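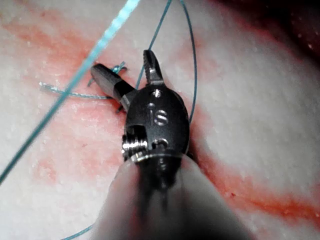
*Fig. 1. Instrument wrist with its jaws open over the tissue pad, suture thread on the left.*

## Session 2: Who does what when the instrument does the holding

Welcome back, everyone, and thank you for the lively notes you sent in after our first meeting (I did read every one of them, even the very long ones). Today we leave the warehouse at Tuvthorpe behind and go into the operating room, where the questions are much the same but the people stand in different places.

Take a good look at Fig. 1 before you read on. Find the small pulley with its wound cable in the side of the wrist. Cable-driven wrists like this let the surgeon sit at a console, away from the table, and that one change in seating touches everybody's day.

**The assistant.** At a traditional table the assistant watches the surgeon's hands and often passes the needle before anyone asks. With the surgeon across the room, much of that has to be said out loud — and some people find it tiring to talk all morning.

**The scrub nurse.** Part of the job moves toward changing and checking instruments. Is this new skill recognized in pay and title? Keep your answer to the Forsberg reading beside you here.

**The trainee.** Practice on a pad can be repeated as often as one likes, which is a lovely thing, but it leaves open when the trainee gets a turn at real work.

### For next time

- Read Skjelbred, pages 2 to 15, on talk and silence in teams.
- Write 556 words (yes, I am fond of that number) on a task at your own workplace that moved from one person to another when a machine came in.

Maj-Britt Skjelbred will join us for the last 15 minutes, so do bring your questions for her.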